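Izzati Tarigan has been laying terrazzo for most of her working life, and she still gets down on her knees to look at a finished floor from the side. "You can't judge it standing up," she says. "You have to see what the light does." She's been at it since seven this morning in the lobby of the old Tiltton library, where her crew is restoring 3,751 square feet of poured floor that spent decades under carpet.

I've wanted to talk to her ever since I walked across the entry hall she did at the Ginting building, and I am happy to report that she talks about floors the way other people talk about music. We sat on a couple of upturned buckets by the door and I barely had to ask anything.

The carpet came up in February. Underneath was a layer of black glue, then a layer of yellow glue, and then the terrazzo itself, gray and cream with green marble chips and thin brass strips running between the panels. "Everybody wanted it to be perfect under there," Tarigan says. "I wanted it to be perfect! But people had nailed tack strip all the way around, and somebody had run a phone line across the middle by just cutting a groove." She counted the nail holes herself, on a clipboard, panel by panel, for the repair schedule: 495 of them.

Each hole gets drilled out clean, vacuumed, and filled with a mix of cement and marble chips matched to the panel it sits in. The matching is the part she loves. She keeps little sample pucks in a tackle box, every one of them with a number written on the back in grease pencil, and she holds them against the floor in the morning and again in the late afternoon before she settles on one. The cream panels alone needed four different mixes, because the original crew seems to have changed sand partway through the job.

"You can read the whole pour," she says, and points out a place near the stairs where the chips get bigger. "They were running low on the small stuff. They'd sprinkle what they had and roll it in. I think it's beautiful. I told the architect I wasn't going to fix it, and he laughed and said fine."

The green chips were harder. The quarry they came from closed long ago, and nothing sold now has quite the same blue in it. Tarigan spent weeks calling around before she found a few bags in the back of a supply yard in Endach, left over from a bank job. "I drove out there that same afternoon. I would have driven all night."

Then there's the grinding, which is where most of the noise comes from. The crew starts with a coarse diamond to take off the glue and the top scratches, then works up through finer and finer grits, with a grout coat in between to fill the pinholes. They grind wet, so there's very little dust, but there is an amazing amount of gray slurry, and all of it has to be picked up and hauled off. Nothing goes down a drain. She's firm about that – she has seen what happens to pipes when cement sets up in them.

I asked about machines. She rents the big planetary grinder from Skeltora and does the edges by hand, with a small grinder and knee pads that she replaces more often than her boots. The stair treads, 15 of them, are all hand work. A tread takes most of a day if the nosing is chipped, and the nosings are nearly all chipped.

"People ask me why they don't just pour a new floor," she says. "And look, I pour new floors, I like pouring new floors. Epoxy terrazzo is great stuff. You can go thin, you can have any color you want. But this one's already here. It's got maybe an inch and a half of life left in it, and we're taking off the thickness of a playing card."

What about the brass? There are almost 272 linear feet of divider strip in the lobby, and she's replacing only two short pieces where the phone line went through. The rest polishes up along with the stone. She took me over to a finished panel by the front windows and we both got down on the floor, and the brass was so bright and so level with the surface that I ran my thumbnail across it and felt nothing at all. I may have said "wow" out loud.

The last step is a penetrating sealer, two coats, and no wax. She'd like that in writing somewhere, so I'm putting it in writing: no wax, no vinegar, a neutral cleaner and a clean mop.
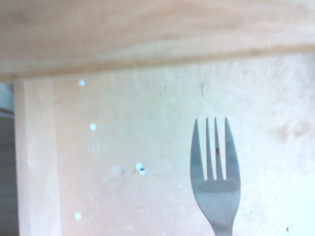 Izzati Tarigan wrote back after reading a draft to say that the cleaner should be rinsed off as well, and that the mop water needs changing more often than anyone thinks.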